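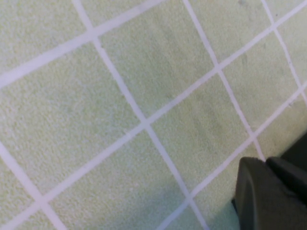
腕部视角,右下角是夹爪。

事故报告的第一稿只有一行字:“左臂没有停。”马尔采拉把它退了回来,批注说,报告应当包含主语以外的信息。

我觉得这行字里最要紧的信息就是主语。停下来的是右臂,停得很漂亮,像教材里的插图。左臂没有停。可马尔采拉·冯德拉切克在Pendeck管了九年安全,她手里有一份模板,模板里有二十来个格子,格子得填。于是我坐在Jireš楼三层的茶水间里,对着一台键盘缺了退格键的笔记本电脑,开始写第二稿。

模板的第一格是“设备在事发时执行的任务”。我写:把眼镜放进眼镜盒。

写完我看了很久。我学了六年控制工程,我母亲至今对邻居说我是造机器人的,邻居问造什么样的,她说工业上用的,很厉害。她没有说错。两条机械臂,一套Jendex控制器,一只Rorkunis安全继电器,光那只继电器的说明书就有一本电话簿厚。所有这些东西凑到一起,是为了把一副眼镜放进一个眼镜盒,再把盒盖合上。

合盖还没做到。这一点模板没问,我也就没写。

第二格:“事发时在场人员及职责”。

在场的有我,区泽伦,负责操作。有延庆泰,负责摆放物品,就是每做完一轮,把眼镜从盒子里拿出来,放回垫子上,再把盒盖掰开。有珍妮·道,我们的组长,负责说话。还有维埃拉·耶利内克女士,客户,负责听。

那天是星期六。星期六本来不该有客户,但耶利内克女士只有星期六经过这座城市,珍妮在电话里说没问题,我们平时星期六也都在。我们平时星期六不在。所以庆泰那天的心情,从早上进门起就可以归入“隐患”一栏,只是模板里没有这一栏。

耶利内克女士人很好。她代表一家做连锁眼镜店的公司,想知道机器能不能替店员做打包。她穿一件灰色的长大衣,一直没脱,因为二月份的周末大楼不供暖。她把手插在口袋里,站在黄线外面,很守规矩。黄线是马尔采拉贴的,胶带,每隔一阵就被椅子轮子卷走一截,然后她再贴。

“它怎么知道眼镜在哪里?”耶利内克女士问。

珍妮开始讲。珍妮讲起视觉来有一种牧师的气质,两只手在空中捧着一样东西,你会真的相信那里有东西。她讲到台子上方有相机,手腕上也有相机,讲到白色的格线,讲到机器如何从许多次示范里学会了“意图”。我在旁边看着腕部相机的画面,浅绿的底上几道斜线,焦点有点软,夹爪占着一角。要说意图,我看到的是它打算去够垫子。

“现在请看一次完整的动作。”珍妮说。

第三格:“事发前设备是否有异常”。

这一格我写了“无”,删不掉,键盘缺退格键,我只好用鼠标选中再剪切。然后写了“有”。

异常是这样的。星期六上午,控制器报过一次3222。3222是Jendex的一个错误代码,手册里对它的解释是“通信质量下降,请联系供应商”。我们联系过供应商,供应商说3222表示通信质量下降。庆泰把它记在白板上,下面画了一个正在下降的小人。再后来大家对3222就有了一种亲切感,它来了,按一下复位,它就走了。它从不在重要的时候来。我们从这一点得出结论,它不重要。

其实它来的时候有规律。左臂手腕转到接近90度的时候,那根黑色的细线会被带着绷一下,线的另一头插在一个很小的接头上。绷一下,接头就松一点。我们后来才把这两件事放到一起看。放到一起之后,它显得非常蠢,蠢到马尔采拉在我面前把眼镜摘下来擦了半分钟。

但在那个星期六,我们看到的只是一根线,垂着,在手臂前面荡出一个弯,每次都从盒子旁边绕过去,从来没有碰到过。珍妮甚至还夸过它。她说你看,走线多自然。

第四格:“请按时间顺序描述事发经过”。

模板在这里留了三行的空间。

下午,暖气没有,咖啡有。第一次演示,左臂去扶盒子,右臂去夹眼镜,夹起来了,放进去了,眼镜腿有一点翘在外面,右臂很有礼貌地按了一下。耶利内克女士从口袋里抽出手来鼓掌。珍妮朝我使了个眼色,意思是速度可以再提一点。

我把速度从一个谨慎的数字提到了100%。这句话我在报告里写得很清楚,没有用被动语态。第一稿之前,我脑子里倒是有过一个版本,里面写的是“速度被提高至100%”,读上去好像是天气造成的。

庆泰进去复位。他把眼镜取出来,折好,放在盒子右边,退出来,举了一下拇指。两条手臂一左一右,还没停稳。
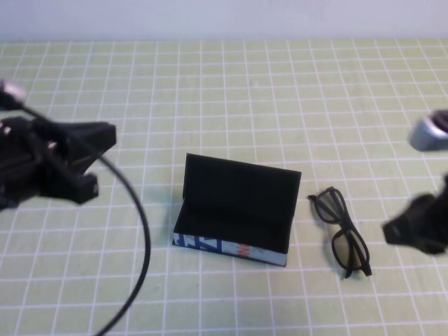

我按了开始。两条手臂一起动,比刚才快得多,耶利内克女士轻轻“哦”了一声,往后退了小半步,退到了离黄线更远的地方。她大概是那个房间里最有安全意识的人。

右臂朝眼镜过去了,姿势不太对,偏高。它从眼镜上面掠过,指尖碰了一下镜框,眼镜在垫子上转了一个小角度。

然后庆泰把手伸了进去。

我得替他说句公道话。这一行里每个人都把手伸进去过。你看着一台价钱够付首付的机器,对着一副眼镜反复地够,够不着,就差那么一点,你的手会自己出去,跟看见孩子系鞋带系不上一样。规程里写着,手不得在运行中进入工作区,规程就贴在庆泰左手边的柱子上,他伸手的时候袖子还蹭到了它。

我拍了急停。

这件事我做得很快,后来看录像,马尔采拉也承认很快。那个红色的蘑菇头拍下去声音很大,右臂当场就停了,抱闸咔的一声,指尖悬在眼镜上头,一动不动。我那时候甚至有时间得意了一下。

左臂没有停。

它从左边过来,速度是100%,去扶它以为应该扶的盒子。庆泰的手腕就在盒子旁边。夹爪合上,夹住了他毛衣的袖口,然后按照训练出来的样子,非常温柔地,往左边带了一下。

“它拉我。”庆泰说。

他说这话的语气我一直没能写进报告。不算惊慌。更像是在派对上被一个不太熟的人拉住了袖子。

接着左臂的手腕转过去,那根黑线绷了一下,接头松了,控制器报了3222。我们那位不重要的老朋友,头一次在重要的时候来了。通信一断,左臂把最后一条指令又执行了一段时间,准确地说是1,000毫秒,这是Jendex的超时设置,随后它自己停了。它就这样攥着庆泰的袖口站在那里。

房间里很安静。珍妮的两只手还捧着空气。

“这个,”耶利内克女士问,“也是完整的动作吗?”

第五格:“人员伤害情况”。选项有三个,轻微、一般、严重,没有“无”。我打电话问马尔采拉,她说模板的设计者认为,凡是填到这一格的,总归有点什么。我选了轻微,备注里写:毛衣袖口脱线,一处。她又打回来,问毛衣算不算人员。我说穿着的时候算吧。她想了一会儿,让我挪到“财产损失”,然后“人员伤害”就空着了,系统不让提交。

最后我们填的是“轻微(心理)”。庆泰看了以后很不高兴,他说他心理没有问题,有问题的是毛衣,他姑妈织的。

第六格:“直接原因”。

这一格花了我们三天。马尔采拉亲自来了,带着一支手电筒和一副她自己的老花镜,趴到台子底下。她在下面待了很久,只看得见鞋底。偶尔传出一句话来,都是问句。

“这根蓝线是谁接的?”

没有人说话。

“这根呢?”

还是没有人说话。台子底下的东西大多是这样,它们像钟乳石一样,是自己长出来的。

“那这张纸条是谁写的?”

她从下面递出来一小条纸,胶带已经发黄,上面用圆珠笔写着两个字:临时。

我认得那个字迹。那是我的字迹。

事情要从去年冬天说起。那时候左臂刚装好,动不动就急停,每次急停都要重新上电,重新上电要等,等的时候珍妮会过来站着。我想看看是不是继电器的问题,就在Rorkunis的左臂那一路上搭了一根短线,把它跨过去,只跨一个下午。我还贴了纸条,因为我是一个负责任的人。

那个下午左臂运行得非常好。后来就一直非常好。我记得当时还在周会上说过,左臂的稳定性有了显著提升。会议纪要里有这句话,马尔采拉翻出来了,还用荧光笔画了,放在我面前。

“显著提升。”她念。

我说是的。

“它停不下来了,所以很稳定。”

我说从某个角度讲是这样。

她没有骂我。她坐下来,把老花镜推到头顶,问我每个月的急停测试是怎么做的。我说按一下按钮,看手臂停不停。她问看哪条手臂。我说,看手臂。她等着。我说,按钮在台子右边,站在那里按的时候,人面朝的是右臂。

“那左臂呢?”

“左臂当时一般也没在动。”

她在本子上写了很长的一行。我倒着看,没看清,只认出了“面朝”两个字。

第七格:“根本原因”。

模板在这里有一段小字提示,建议连续追问五个为什么。我和马尔采拉照做了,在白板上,就在庆泰画的那个小人旁边。

为什么左臂没停?因为继电器那一路被短接了。为什么被短接?因为我想排查误停。为什么后来没拆?因为误停没有了。为什么没有人发现?因为测试的人面朝右边。到第五个为什么,我们俩都看着白板,谁也不想写。照这个方向问下去,下一个答案是因为珍妮会过来站着,再下一个恐怕就是因为公司成立了。

马尔采拉写的是“变更管理缺失”。她说这个词在哪里都能用。

珍妮是在第三天傍晚来的,拿着她自己的那份说明,两页,标题叫《一次有价值的学习》。马尔采拉读完第一段,问她,为什么写“机械臂与操作人员发生了非计划的互动”。珍妮说因为确实没有计划。马尔采拉说那就写夹住了袖子。珍妮说“夹住”这个词,客户看了会不舒服。马尔采拉说客户当时站在那里,看着它夹的。

她们在茶水间里为这个词争了一刻钟,我在旁边给键盘找退格键。我怀疑是庆泰拆走的,他修白板遥控器的时候需要一个小弹簧。

最后定稿里写的是“夹持”。

第八格:“整改措施”。

短线拆了。拆下来就那么一小截,马尔采拉把它装进一个密封袋,贴了标签,锁进柜子,像保存一颗子弹。左臂手腕的接头换成了带锁扣的,线也重新走过,现在规规矩矩贴着手臂,转到哪里都不绷,不太自然了,珍妮不再夸它。超时时间改短。急停测试改成两条手臂都要在动的时候做,测试的人要绕到左边去,签一次名,再绕到右边,再签一次。演示时的速度上限写进了控制器,密码在马尔采拉那里,她不肯告诉我们它有几位。

黄线换成了一道门。门开着,手臂就不能动,门关着,人就进不去。庆泰在门外面站了一会儿,说这样眼镜歪了就只能看着它歪。马尔采拉说对。

复测那天我拍了急停,两条手臂一起停下来,左边那声咔比右边晚一点点,几乎听不出来。我听了大半年只有一声的咔,从没觉得少了什么。马尔采拉让我再拍一次,再拍一次,拍到手掌发红,然后她在表上签了字,又让我签,又让庆泰签。庆泰签字的时候穿着那件毛衣,袖口补过了,用的线颜色稍微深一点。

误停后来又回来了。这也写在报告里,在附录。短接一拆,左臂又开始动不动就停,停了就要重新上电,重新上电要等。供应商寄来一只新的继电器,装上,还是停。我一路查下去,查了两个星期,最后查到急停按钮背后的一颗端子螺丝,没拧紧。

我拧了四分之一圈。

这件事我告诉马尔采拉的时候,她正在吃午饭,一盒冷的土豆沙拉。她放下叉子,问我:“就是说,去年冬天,你如果拧一下那颗螺丝……”

我说是的。

“那你搭那根线的时候,手边有螺丝刀吗?”

我说有,搭线也要用螺丝刀。

她把叉子拿起来,又吃了一口土豆,嚼了很久,然后说附录要重写。

耶利内克女士那边,珍妮本来已经准备好了道歉信,写得很动人,第二段里出现了“信任”三次。信还没寄出去,对方先来了邮件。她说她回去以后想了想,店里的情况是这样的,店员把眼镜装进盒子,大概只要两三秒,顺手还会问顾客要不要配一块镜布,她不认为这一块急需改变。不过她印象很深的是那台机器抓住那位先生的袖子的样子,抓得很牢,又一点没有伤到他。她说她姐夫开洗衣店,店里一直在找能把衬衫从一大堆衣服里单独提出来的办法。她问我们做不做袖子。

珍妮把邮件转给了全组,主题改成了“机会!!”,两个感叹号。

星期一上班,台子上的眼镜和眼镜盒收进了抽屉,垫子上摊着一件衬衫,男式的,白色,领口的标签还没剪。庆泰负责摆放物品。他把袖子捋直,退出来,关上门,对我举了一下拇指。

我看了一眼台子下面。然后绕到左边,签了名,绕到右边,又签了一次。马尔采拉在走廊里喊,说我第七格写了错别字,“缺失”写成了“缺席”,问我是想改,还是就是那个意思。

我说我键盘上没有退格键,让她先放着。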